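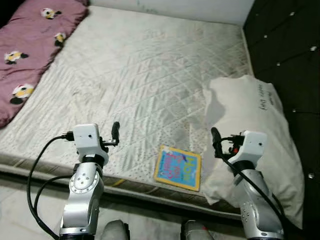
O colchão sem lençol, a manta das flores ainda a um canto e um livro infantil no meio.

DIA DE VIRAR O COLCHÃO (e o que mais aparecer)

Boletim da casa, 24/12/2020. Escrito à pressa, com o forno ligado e a lista das compras por baixo do cotovelo. Desculpem as gralhas.

Então: quartos. Prometi em setembro que o último boletim do ano era sobre camas e cá está ele, em cima da hora. Muita gente a receber família hoje, camas para fazer, lençóis que não aparecem. Vou directa ao assunto.

Primeiro, despir a cama toda. Toda mesmo. Não vale puxar o lençol de baixo só de um lado e esticar outra vez. Lençóis para um monte, fronhas para outro, manta dobrada (ou atirada para o canto, como a nossa, a cor-de-rosa das flores brancas de miolo amarelo, que já foi a três casas e continua rija). A manta lava-se à parte, água fria, pouco detergente. Quem a meter com as toalhas fica com cotão até à Páscoa.

Depois olhar para o colchão. Só olhar, um minuto. O branco acolchoado não perdoa: vê-se cada sombra, cada zona acinzentada, sobretudo ao meio e para os cantos. O nosso tem disso. Não me ralo muito, mas convém saber onde estão, para da próxima vez se perceber se alastraram.

O que faço eu, por ordem:

Aspirar. Bocal de estofos, devagar, a seguir as costuras do losango numa diagonal e depois na outra. É nas costuras que fica tudo. Migalhas, pelos, areia da praia (em dezembro, sim senhora). Na faixa dos furinhos, passar de leve.

Bicarbonato. Uma camada fina pelas zonas mais escuras, com um passador de rede. Deixar ficar 40 minutos, mais se houver paciência. Aspirar outra vez. Não resolve manchas antigas, tira é o cheiro a fechado.

Manchas. Pano branco, água fria, uma gota de detergente da loiça. Bater, nunca esfregar em círculos. Secar com outro pano. Não encharcar! Colchão molhado por dentro é o fim do colchão. O Ruaridh Purves escreveu-me a dizer que usa água oxigenada e que fica óptimo; eu cá tenho medo, experimentem num sítio escondido primeiro.

Lados. Toda a gente se esquece dos lados. A faixa lateral do nosso é mais escura, a puxar para o verde-azeitona, com um vivo amarelo fininho na costura. Pano húmido bem torcido e escova de unhas macia para o debrum, onde o pó se enfia todo.

Rodar. Pés para a cabeceira, cabeceira para os pés. Virar ao contrário só se o colchão tiver duas faces, leiam a etiqueta. O meu truque é escrever o mês num papelinho e prendê-lo com alfinete de ama ao resguardo. Perdi o de setembro, claro.

Arejar. Janela aberta, cama nua, pelo menos uma manhã. Hoje não vai dar a quase ninguém, eu sei. Façam meia hora e fica para janeiro o resto.

ALMOFADAS

Escreve-se nas almofadas, cá em casa. A caneta, na fronha ou no próprio forro, conforme quem o faz. A que está encostada à cabeceira tem umas letras escuras à mão, quase ao canto. Com a casa cheia dá jeito marcar, acabam-se as discussões sobre quem fica com a alta e quem fica com a mole. Caneta de tecido, passar a ferro pelo avesso antes da primeira lavagem. Se for marcador vulgar, esbate e mancha o vizinho na máquina.

Teste rápido: dobrar a almofada ao meio e largar. Se volta ao lugar, tem vida. Se fica dobrada como uma sandes, já deu o que tinha a dar. As velhas servem para cama de cão, para calçar janelas, para pôr debaixo dos joelhos quando se trata do jardim.

Lavar duas de cada vez para equilibrar o tambor. Secagem looonga. Bolas de ténis, se houver secador.

CABECEIRAS ESTOFADAS

Perguntaram duas pessoas. As capitonadas escuras, com botões brancos, são bonitas e são um viveiro de pó. Cada botão faz uma covinha e cada covinha guarda o seu. Pincel de pintura seco, novo, a varrer à volta de cada botão, com o aspirador logo por baixo. Depois o pano. Se o forro imitar pele, pano húmido e secar logo. Se for tecido, só a seco e escova.

Botão solto: linha encerada e agulha comprida. Não colem com cola quente, que salta ao primeiro encosto e deixa uma crosta. A Blair Ritchie colou e está arrependida, autorizou-me a contar.

LIVROS PERDIDOS NA CAMA

Sai sempre um. Desta vez foi um livro pequenino, quadrado, capa azul-clara com moldura amarela e um "How" em letras grandes. Entre a manta, a almofada e o colchão vivem mais livros infantis do que na estante. A solução que melhor funciona por aqui: um cesto baixo ao lado da cama, sem tampa, à altura da mão de quem tem quatro anos. Lê-se, larga-se no cesto. Caixas com tampa não pegam, já tentei. Prateleiras altas também não.

Ao limpar as capas: pano quase seco, limpar e deixar abertos em leque dez minutos. Cantos roídos levam fita transparente, da boa. Livros que já não se leem vão para a caixa de trocas, ver mais abaixo.

FAZER A CAMA DE NOVO

Resguardo primeiro, sempre. Quem não tem resguardo compre resguardo, a sério, poupa metade do trabalho ali de cima. Lençol de baixo esticado a começar pelo canto mais difícil, o que fica contra a parede. Depois o oposto na diagonal. Os outros dois vão sozinhos.

Manta por cima só à noite, se puderem. De dia, dobrada em três aos pés da cama. As crianças gostam das flores viradas para cima e eu não discuto.

Pergunta da Blair: de quanto em quanto tempo se faz isto tudo? Lençóis, todas as semanas. Colchão aspirado, uma vez por mês. A volta completa, quatro vezes no ano, e se forem três ninguém vai preso.

CAIXA DE TROCAS E AVISOS

A caixa de trocas de roupa de cama continua à entrada da loja Cowie. Recebemos cerca de 63 peças desde setembro, a maior parte fronhas desirmanadas, que são precisamente as que ninguém leva. Fazem-se bons sacos para sapatos com elas, mando o molde a quem pedir. Faltam lençóis de baixo de solteiro e resguardos. Mantas de criança há, e bonitas. Livros infantis também se aceitam, mesmo os que estão em inglês.

O preço do aluguer da máquina de limpar estofos na Skadton mantem-se: 20 euros o dia, com caução. Marcar antes, que em janeiro anda tudo à mesma coisa. O Ruaridh tem a chave do armário e responde às mensagens à noite. Devolvam o bocal pequeno, por favor. Já é o segundo.

A folha com o calendário das limpezas de 2021 segue com o próximo número. Quem a quiser em papel, é dizer. Somos 151 nesta lista e a impressora é só uma, por isso peçam só se a forem pendurar.

No próximo: gavetas, roupa de cama arrumada em pé, e a resposta à leitora que guarda os edredões na banheira.

Vou tirar o bolo. Boas festas a todos, durmam bem.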